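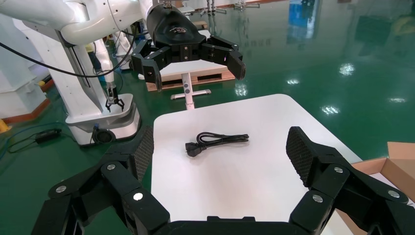

Arūnas Ozoliņš asked that power cords be coiled and tied before they leave the table, as loose ones came back tangled after the April sort. Agreed.

Minutes of the equipment sorting meeting, Ellwood room, 2:00 p.m.

1. Previous minutes
Accepted with one correction. The Linditville shipment was 60 cords, not 65.

2. Mice and keyboards
Wired mice will be kept if the cable and plug are sound. The cable is to be bundled with a twist tie and the mouse wiped down.

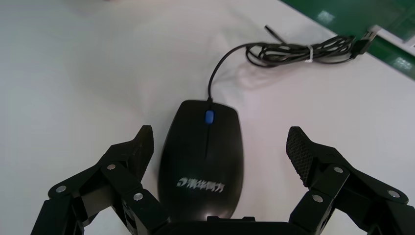

Mice with a worn cable go in the recycling crate by the door. Keyboards stay on the lower shelf until Skolen confirms how many it can take. The request on file is for 14.

3. Power cords
Cords will be sorted by plug type first and length second. A cord with bent prongs or cracked insulation is to be set aside and not repaired here.

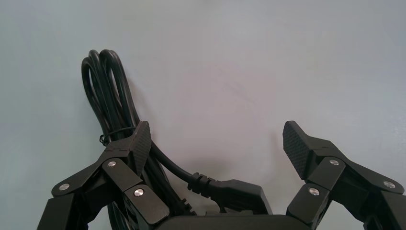 Labels go on the plug end. The old labels fall off in storage, so a new roll will be ordered from Bisirico along with more twist ties.

4. Packing
Small items are to be packed in cardboard boxes, with cords at the bottom and mice on top. Boxes should not be filled past the fold line.

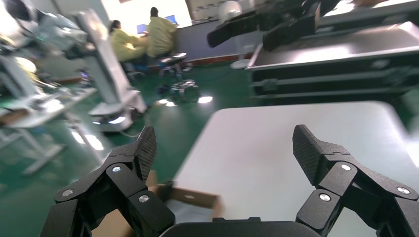

Each box needs a contents sheet taped inside one flap. The inventory stands at 2,494 items and will be updated after the next pickup.

5. Other business
The key to the supply closet is still missing. Arūnas will ask the front office for a copy.

Meeting closed at 3:10 p.m.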